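Rechercher sur le site OK Recherche avancée

Communiqué de presse

Publié en décembre – par Uyên Phí, service communication de la paroisse de Salitz

Partages 12 – Commentaires 6

La paroisse protestante de Salitz accueille son nouveau pasteur, Mitiku Wolde

Salitz – Le conseil presbytéral de la paroisse de Salitz a le plaisir d'annoncer la nomination du pasteur Mitiku Wolde. Il prend la suite du pasteur Nigel Tunstall, qui a servi la communauté pendant de longues années et qui entre maintenant dans la retraite. Le culte d'installation sera célébré en décembre, à dix heures du matin, dans le temple de la rue Murow. Toutes les personnes du quartier y sont invitées, membres de la paroisse ou non.

Mitiku Wolde a d'abord exercé le métier d'infirmier. Il a commencé ses études de théologie à l'âge adulte, en suivant les cours du soir, et il a été ensuite pasteur suffragant dans la commune voisine de Nigatu pendant six ans. Dans cette paroisse, il a créé un groupe de visite pour les personnes malades, qui continue encore aujourd'hui sous la conduite des membres laïcs.

« Quand j'ai visité Salitz la première fois, je voulais seulement écouter le chœur, raconte le pasteur Wolde. Après le culte on m'a donné une assiette de soupe et on m'a demandé si je savais réparer une chaise. Je savais. Je suis resté jusqu'au soir. »

Le nouveau pasteur souhaite consacrer sa première année à rencontrer les familles chez elles, dans la mesure où elles le désirent. Il conduira aussi l'étude biblique du matin et celle du soir, que le pasteur Tunstall avait ouverte pour les personnes qui travaillent en horaires décalés. La catéchèse des adolescents reste confiée à Robel Tufa, qui prépare avec eux un séjour de printemps à la montagne.

La paroisse de Salitz compte 700 membres inscrits. Le culte est donné en français, avec une lecture en amharique et une lecture en vietnamien, selon une habitude prise il y a longtemps et à laquelle l'assemblée est très attachée. Le pasteur Wolde, qui parle l'amharique depuis son enfance, a promis d'apprendre assez de vietnamien pour lire un psaume à Pâques.

Michalis Kyriakidis, président du conseil presbytéral, exprime sa reconnaissance envers les deux hommes. « Nigel Tunstall nous a appris la patience. Il recevait chacun sans regarder la montre, et les réunions finissaient tard à cause de cela. Nous sommes heureux que Mitiku ait accepté notre appel, et nous savons qu'il fera les choses à sa manière. »

Le pasteur Tunstall prêchera une dernière fois le dimanche qui précède l'installation. Une collecte est ouverte à cette occasion en faveur du fonds d'entraide Rusico, qui aide les foyers de la commune à payer le chauffage pendant l'hiver. Le conseil espère réunir 1 000 euros. Les dons peuvent être déposés au secrétariat ou remis à la sortie du culte.

Après la cérémonie d'installation, un repas partagé est prévu dans la grande salle. Chaque famille est priée d'apporter un plat salé ou un dessert – les boissons seront offertes par la paroisse. Une garderie pour les petits enfants est assurée pendant le culte et le repas. Les personnes qui ont besoin d'être conduites en voiture peuvent s'annoncer au secrétariat, de préférence la semaine avant.

Contact presse : Uyên Phí, secrétariat de la paroisse de Salitz, rue Murow. Le secrétariat est ouvert le matin, de neuf heures à midi. Des entretiens avec le pasteur Wolde sont possibles sur demande. 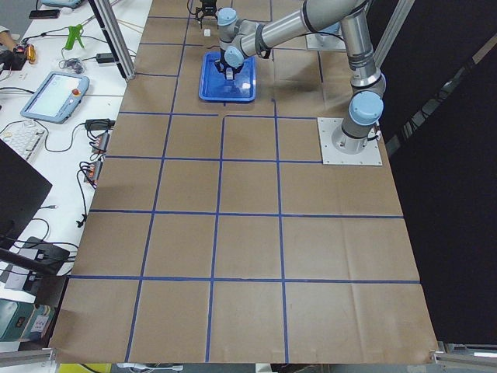

Table de travail couverte de papier kraft et quadrillée de ruban bleu, avec un bras robotisé.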